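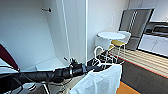
We ordered 600 enamel pins and 48 tea towels for the Drulldale winter fair in January, and the pins were the mistake. Silvia Dvořáček had warned me that people at fairs pick up pins, turn them over and put them back. The tea towels were plain white with our logo in one corner, and I hung a few up the way you would any white cloth, in soft folds off a hook, so people could see them from the aisle. All 48 were gone by lunch on the second day.

I still have most of the pins. Gurnine, who did the printing, will run a second batch of towels in a darker colour — same logo, no minimum order. I've asked for 13 samples and will post the prices once I have them.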